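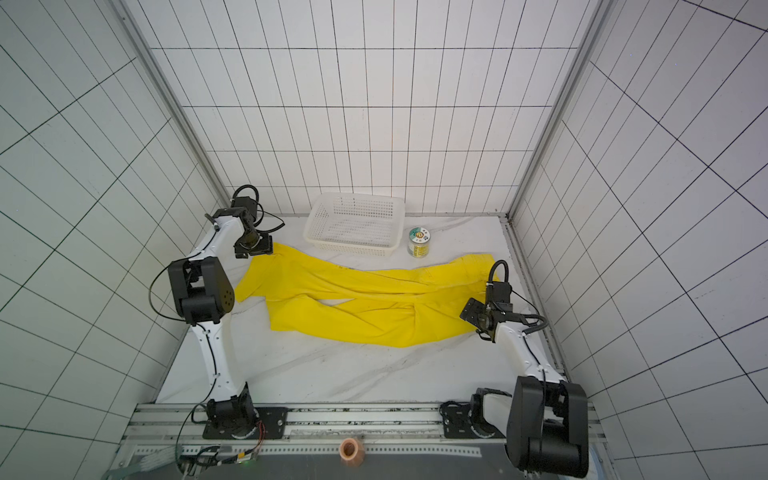
Merike Sakalauskas asked after the last lecture why a cotton shirt left in a heap overnight keeps its creases while a wool sweater treated the same way loses most of them by noon, if both fibers are bent to the same radius. The fibers differ in how their internal bonds respond to bending and moisture, and the answer takes up most of this handout.

## Unit 6: Creasing and crease recovery

### 6.1 Terms

**Crease**: a fold that stays in the fabric after the load is removed. Wanted creases (a trouser line) and unwanted ones have the same mechanics. "Wrinkle" is used in the trade for the unwanted kind.

**Crease recovery angle**: the angle between the two limbs of a folded strip after a fixed load has been applied for a fixed time and then removed. Full recovery is 180°. No recovery is 0°.

**Combined angle**: the sum of the warp and weft recovery angles. Maximum 360°. Always check which of the two is being quoted. A figure of 123° is good or poor depending on the answer.

**Durable press**: a finish that crosslinks the cellulose chains so that the fabric returns to the shape it had when the finish was cured.

### 6.2 What happens at the fold

When a fabric is folded, the fibers on the outside of the bend are stretched and those on the inside are compressed. At low strain the deformation is elastic and the fold opens when the load comes off. At higher strain, chain segments in the amorphous regions slide past one another.

In cotton, the chains are held by hydrogen bonds between hydroxyl groups. Under bending these bonds break and re-form in new positions. The new bonds are as strong as the old ones, so no force remains to pull the chains back. The crease is set.

In wool, the chains are coiled and are tied to one another by disulfide crosslinks. The coils extend under load, and the crosslinks store enough energy to pull them back over several hours.

Polyester has few sites for water and a glass transition well above room temperature. It resists creasing in normal wear. It will take a sharp crease in a hot dryer if it is allowed to cool while folded, and that crease is hard to remove.

### 6.3 Effect of moisture

Water enters the amorphous regions of cotton and competes for the hydrogen bonding sites. The chains move more easily, and a small load is enough to set a crease. The same mobility is used in steam ironing: moisture and heat free the chains, pressure flattens the cloth, and drying locks the flat shape in.

Three practical results:

- Cotton creased while damp and dried in that state shows sharper folds than cotton creased dry.
- High humidity during wear increases wrinkling at the elbow and the back of the knee, where load and perspiration occur together.
- Specimens must be conditioned before testing. Results from unconditioned strips can't be compared with anything.

### 6.4 Effect of construction

Fiber type sets the upper limit. Yarn and fabric structure decide how closely a cloth approaches it.

| Factor | Change | Effect on recovery |
|---|---|---|
| Yarn twist | Very high | Lower, fibers can't shift |
| Weave | Plain to twill | Higher, fewer interlacings |
| Thread density | Higher | Lower |
| Structure | Woven to knit | Higher, loops absorb the bend |
| Thickness | Higher | Usually higher, larger bend radius |

Knits are often described as wrinkle-free. The loops deform before the fibers do, so the strain in each fiber is low. A light cotton jersey will still crease if left under load.

### 6.5 Worked comparison

The values below are from the Matos set used in the lab section. All specimens are plain-weave cotton of equal weight, conditioned, with the load removed for five minutes before reading.

| Specimen | Warp | Combined |
|---|---|---|
| A, unfinished | 77° | 150° |
| B, crosslinked | 139° | 276° |

Weft angle for A: 150 − 77 = 73°.
Weft angle for B: 276 − 139 = 137°.

Both specimens recover slightly better in the warp direction. The finish adds 126° to the combined angle. The gain has a cost: crosslinks stop the chains from sharing load, and tensile and tear strength both fall. Corinne Ambrose's lab sheet has the tear procedure. Use the same cut of cloth for both tests.

### 6.6 Sources of error

1. Handling the fold line with bare fingers. Use tweezers.
2. Gravity. The free limb must hang vertically, and the holder is turned as the strip opens to keep it there.
3. Face and back. Fold half of the strips face to face and half back to back, and report the two sets separately.
4. Cutting off grain. A strip cut at a slight bias reads high.
5. Limp fabrics that curl or twist. The angle method doesn't suit these. Use the appearance method, in which a creased specimen is graded against standard replicas under fixed lighting.

Ilídio Garcia has pointed out that the older dial gauges stick between 90° and 95°. Tap the housing before reading.

### 6.7 Problems

1. A cloth has a warp angle of 123° and a combined angle of 231°. Find the weft angle, and suggest one difference in construction that could account for the gap.
2. Explain why line-dried cotton shirts usually show fewer sharp folds than shirts left in the washer after the spin cycle.
3. A 50/50 cotton and polyester blend recovers better than unfinished cotton. Account for this without reference to any finish.

Problem 3 is to be written up in full. Problems 1 and 2 will be covered in section with Tarık Ertürk, 2:15 p.m., same room as the October sessions.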